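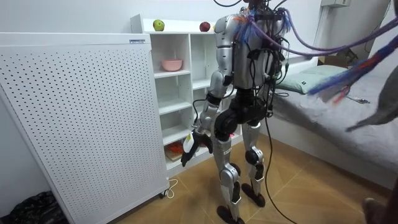 Humanoid robot at a shelving unit, small white object held in the left hand. Cabling leaves the top of the machine.

Shelf-pick comparison (also shelf pick test, or cubby test) is a way of trying out robot hands and grippers against each other on ordinary household shelving. Used mostly by small labs and hobby groups working with humanoid robots. The same arm, camera and controller are kept for the whole run and only the hand is swapped. Results given as clean picks out of a fixed number of tries.

Background

Bench tests of grippers were usually done on a flat table with the arm bolted down. Good for grip force, not much use for telling how a hand behaves inside a compartment with walls on both sides. The shelf version came out of the Uddin workshop, where a two-finger gripper with a strong bench score kept hitting the side walls of a cubby with its knuckles. The first written procedure was two pages long and is still the one most people copy. A later revision added rules for cables and for restarts after a fall.

Setup

Open-front shelving, no doors. Compartments should be wide enough for the widest hand in the comparison plus a little clearance on each side. Robot starts standing, facing the unit, feet flat. Objects are common things: fruit, bowls, small bottles, packets. Fruit goes on the top surface in most versions, bowls in the upper compartments, flat items low down.

Power and data are normally run by cable. Overhead routing is prefered over floor routing, as a line across the floor can catch a foot during a side step. Many groups end up with both. Slack is set before the run and not touched again until the last try.

Room lighting is left on full. Some groups dim it to see what the camera does, but those scores are kept in a separate table.

Procedure

One run is 200 tries per hand. Order of objects shuffled, same shuffle used for every hand. A try begins when the operator sends the go command and ends when the object is held clear of the shelf, or dropped, or the time limit runs out. Limit is 17 seconds in the Uddin procedure. Longer limits favor slow hands with many fingers.

A clean pick means no second grasp, no contact with the shelf wall hard enough to trip the wrist sensor, no help from the operator. Anything else is logged as a miss or a partial. Partials do not count toward the score but are reported next to it.

Hands compared

Two-finger parallel grippers. Cheap, quick to swap, easy to control. Strong on boxes and packets, weak on bowls unless the rim is facing out.

Three-finger hands. Better on round fruit. The Gikura hand is the usual reference here, partly for its age, partly for the published finger gains. Wrist is bulky and needs a wider compartment.

Multi-finger hands. Closest to a human hand in shape. Can wrap a small bottle low on the shelf with the arm hanging almost straight, a pose where a parallel gripper has to come in at an angle. More joints, more wiring, more time lost to calibration. The Dokuneck hand scored 175 clean picks in its first full run, against 42 for the same hand with its default controller settings. This gap is often cited as a reason to list the controller next to the hand in any results table.

Controllers and cameras

The Greremance controller is common in these tests becuase it accepts most hands without a new driver. It smooths finger commands by default, which helps on soft objects and hurts on thin ones. Smoothing should be off or its value stated.

Head cameras lose sight of the object once the hand is inside the compartment. A wrist camera fixes this but adds weight at the worst point of the arm. A third option is a fixed camera beside or above the workspace, used for scoring only and not fed to the controller.

Criticism

Main complaint is that scores depend on the shelf. Two groups with different units can't compare numbers directly. Objects vary too, and fruit changes over a long run. Another complaint, that balance gets mixed in with grasping: a humanoid that sways a bit will miss with any hand. Some testers lock the legs for this reason, others say a locked robot is just a bench test with extra steps.

See also

Bin picking
End effector
Wrist force sensor
Tethered operation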